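Summer Reading and School Library Checkouts: Frequently Asked Questions
Berow School District Library Services
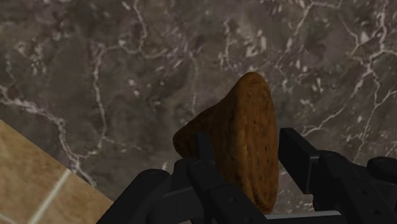

Dark marble with white veining, next to tan tile.

Who can check out books over the summer?
Any student enrolled in the district this spring, including seniors until the end of June. Students moving up from Kaneko Elementary to Preltby Middle can use either library until school starts again in August.

Which libraries are open?
Kaneko and Preltby are open in June and July, 9 a.m. to noon. The high school library is closed for shelving work. High school students should use Preltby, where we have moved around 3,000 of the high school titles for the summer.

How many books can my child take home?
Elementary students may have 4 books at a time. Middle and high school students may have 10. Graphic novels and audiobooks count toward the limit. Magazines do not.

How long is the loan?
Summer loans run 29 days and can be renewed once, unless another student has asked for the book. Renew at the desk or through Sasta, the online catalog.

How do I log in to Sasta?
Use the student ID number and the same password used for classroom computers. Parents do not have separate accounts. If the password has expired, call the school office. Library staff cannot reset it.

Does my child have to read from the list?
No. The summer list has 116 titles, picked by librarians and teachers at each grade level, and it is only there to help with choosing. Any book counts toward the reading log, and so do books in languages other than English. Being read to counts for all elementary grades.

My child is going into fourth grade and still wants picture books. Is that okay?
Yes. Many picture books are written at a fourth grade level or higher. We don't restrict checkouts by reading level at any school.

Is the reading log graded?
No. Turn it in to the school library by the second week of classes. Students who turn one in get to choose a paperback to keep.

What if a book is lost or damaged?
Let us know when you can. There are no late fees. We ask families to pay the replacement cost for lost books, or to bring in a new copy of the same title. If cost is a problem, talk to the librarian at your school. A lost book will not stop a student from checking out others.

Can I return books when the library is closed?
Yes, in the book drop by the front door at Preltby. Kaneko does not have an outside drop. Please don't leave books on the steps.

Can younger brothers and sisters check out books?
Not on their own account until they are enrolled. They can share an older student's limit.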